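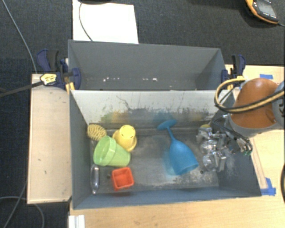

Menditz gripper, long term review
2 stars out of 5
Reviewed by Samuele Cocco

Writing this quickly between jobs so excuse the state of it. We bought the Menditz through Plemero in December, 700 euros with the mounting plate, and have had it on the arm doing bin picking ever since. Cups, goblets, brushes, mostly plastic, all the awkward shapes. Short version: lovely grip, terrible cable arrangement, and one fault I think is a safety matter.

The good. Setup took an afternoon. Fingers are stiff, no wobble. It picks up a plastic cup by the rim without squashing it, and it'll get hold of a goblet by the stem if you come in straight. Quiet too. For the first few weeks I was telling everyone to buy one.

Now the fault. Pick 1,281 on our counter, arm goes down for a cup lying on its side, fingers close, and then the gripper just drops off the bus. No error. The arm carried on as if it was holding something, and the software still said CLOSED because that was the last thing it had heard. Swung across, cup fell halfway, hit the table, rolled off. Only a cup. But I had Benedetta Bortolotti standing on that side with her hand out to move a bin, and if it had been something heavy we'd be having a different conversation.

Cause was the thin wires at the wrist. They leave the gripper with next to no slack and every time the wrist turns past a certain point they get a tug. One had broken inside the sleeve, looked perfect from outside. Found it by wiggling, took me most of a morning.

Resoldered it. Lasted 143 picks. Same wire.

Support (Sorrentino handle it now, not Plemero, took me two emails to find that out) were polite and sent a new lead. Same length as the old one!! I asked about the status thing, why it doesn't go to a fault when the signal is lost, and was told to "poll more often". Not good enough. Loss of signal should stop the arm, full stop. I've written my own check now that does it, but you shouldn't have to.

If you have one already:
Check the wires at the wrist with the power off, weekly.
Leave a proper loop in every cable going up the arm, and move the wrist through its full turn by hand before you tie anything down.
Add your own timeout. Ours stops the arm if the gripper goes quiet.
Keep people out of reach while it's carrying, even for light stuff.

Other niggles. The manual is for the older model and half the drawings dont match. Screws are an odd size. Finger pads are fine so far.

Would I buy again? Not until they change the lead. The Wikuvport one costs more but a mate's had his running a good while and the connector is miles better. Will update if Sorrentino come back to me with a longer cable, been waiting a fortnight alredy.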